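Hastance Guide to Animal Burials in the Nile Delta, ed. Enikő Antal
Zurstead, paperback, 189 pages
Posted 5/15/19

Quick one, grading is piling up and the library wants it back.

Short version: buy it if you work on Delta sites. Borrow it if you don't.

Antal has put together a field handbook, more or less. Cats, ibises, dogs, a very good section on fish. What to do when you hit a bundle, how to lift it, how to write it up so somebody else can use your notes later. No grand theory. Fine by me, the shelf has enough of that already.

Best part by a long way is chapter 4, on linen. Wrapping patterns drawn out step by step, clean line drawings, and a key that works. I tried it on some old site photos and got to a pattern name in a couple of minutes. The herringbone types are still a headache but that's the material's fault and not hers.

The catalog is the other reason to own it. 2,907 entries, boiled down from the Stuneso survey, each with find spot, species if known, rough date and current location. Print is tiny. Bring a lamp. A few cross refernces go nowhere (I hit two in the ibis section) and the abbreviations list is at the back when it should be up front.

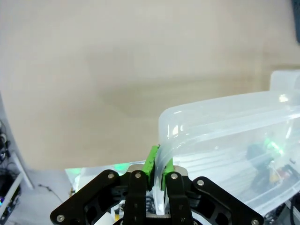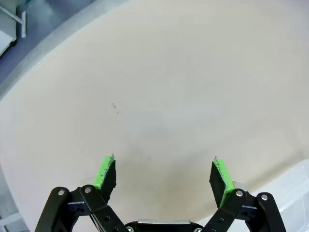 Weak spots. The x-ray chapter, by Bíró, feels like it belongs to a different book. Eighteen pages, half of them on settings for a machine most small museums won't have, then a rushed bit on empty bundles right at the end. Empty bundles! The thing everybody asks about. Wanted three times as much on that and a lot less on exposure tables.

Also the dating. Everything gets pushed late, Ptolemaic or after, and the argument for it is one paragraph and a footnote to a talk I can't find anywhere. Might be right. Would of liked to see the pottery.

Binding is okay. Mine lies flat from the middle on, fights you before that. Paper takes pencil well. Maps are gray on gray and the two Delta ones needed color, badly.

Students: read chapters 1 and 4, skim the rest, use the catalog when you need it. The glossary is solid too and the species names are up to date as far as I can tell.

There's supposed to be a corrections sheet from Zurstead in August. Will add a note under this if it fixes the ibis entries.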